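The Long Way Around the Pillar

Wanda Kurek has one rule for her planner. If it can't see the table, it isn't allowed to guess.

Simple rule. Took her team most of June to make the software obey it. The group at Stovard writes control and planning code for arms that work in kitchens and dining rooms, and almost everything gets beaten up in simulation first. Fake rooms, fake tile, 2000 runs overnight if the queue behaves.

"The arm part is fine, mostly," Kurek says. Coffee in hand, one eye on a log. "It's views. You lose the table behind a wall and the map goes stale."

Stale map, bad reach. So the new build, Fondell, tags every object with the last time it was seen, and lets the tag decay. Old tag, look again. Fresh tag, go. 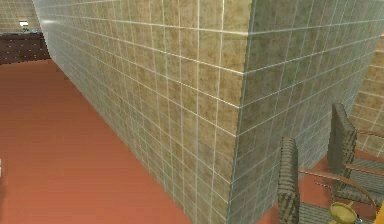
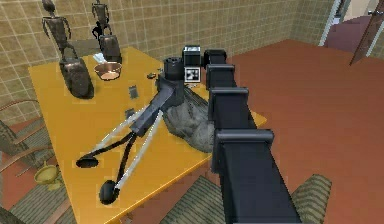
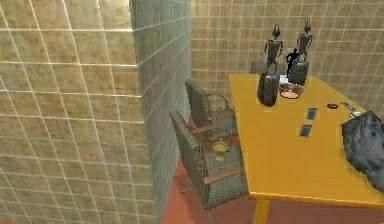 One simulated dining room, three views. The arm is at the table in the second; the first and third are the room without it in sight.

Henok Nigatu wrote the decay part. He hates cloth. Cloth folds, drapes, hides the edge of whatever is next to it, and the old segmenter would happly merge it with its neighbor. His fix is ugly and he says so: two masks per object, one strict, one loose, and the planner stays out of the space between them until it gets a better look.

Slower? Yes. 8 seconds on a bad run, which Ramiro Carrasco on the controls side thinks is too much. They argued about it Thursday, they'll argue again. Carrasco wants the arm moving while it looks. Kurek wants it to stop first.

Next is thin stuff. Handles, chair arms, anything the depth map chews up. Nigatu has a branch for it. It dosen't compile yet.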